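3.2 Superfície de trabalho e tecidos

A dobra de panos foi observada em 60 sessões, todas na mesa grande da sala Vindar. O tampo cinza-claro facilita distinguir o contorno do tecido -- sobretudo nos panos de cor forte. Os objetos de uso comum, como folhas de papel e bolsas, permaneceram sobre a mesa, pois assim é o trabalho cotidiano. A Figura 2 apresenta um pano azul ainda amarrotado.

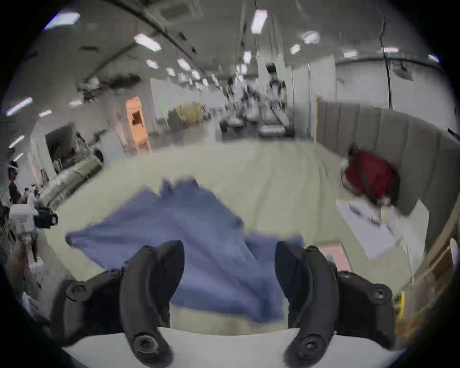

Figura 2. Pano azul sobre a mesa, com folhas soltas e bolsa vermelha à direita.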